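Can a Machine Do It Yet? Putting Away Cups and Bottles

Household Advice Series, Prasetis Home and Workshop Service

Readers regularly ask whether the small chores in a kitchen or shop can be handed to a machine. The guidance in this section was prepared by Tineke Smits and is reviewed every July.

1. Cups and tumblers

A single arm can be expected to lift an upright cup from an open surface. Cups that stand in touching pairs remain difficult, as the fingers need room on both sides. Translucent plastic adds a further problem: on a glossy tabletop the color of the cup is repeated as a streak beneath it, and a vision system may misjudge where the base begins. Households wishing to prepare for such equipment should leave a finger's width between cups and choose a matte shelf liner.

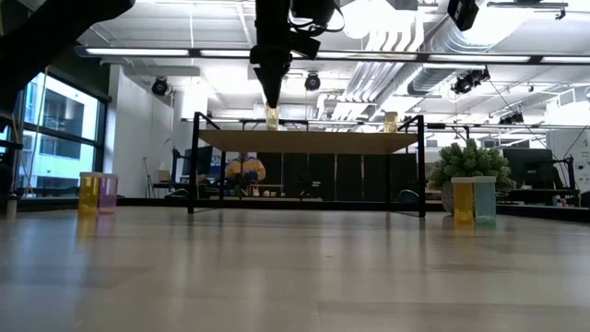
2. Bottles and small containers

Two arms working from opposite sides cover more of a table than one, but they must take turns wherever their reach overlaps. A low shelf at the back is best filled before the front of the table is crowded.

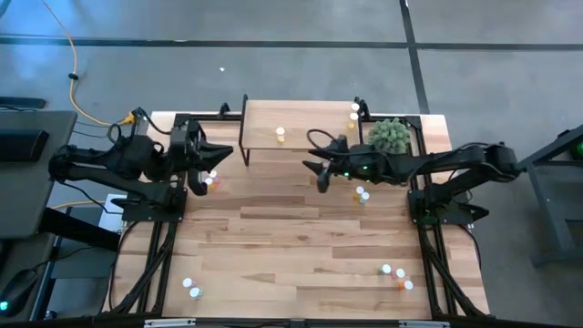

Our recommendation for the home pantry is unchanged: sort by hand, and label the shelf before the bottles. In a shop, where the same containers return to the same place 40 times a day, the case for a machine is stronger. Layout matters there more than speed. Bottles kept in small groups near the corners, with the middle of the tabletop bare, leave the grippers a clear space to work in. White caps on nearly every bottle are of little help in sorting, so the color of the body must remain visible from the side.

3. Wiping down

Wiping is still a task for a person with a damp cloth. Clear the shelf first, then work from back to front.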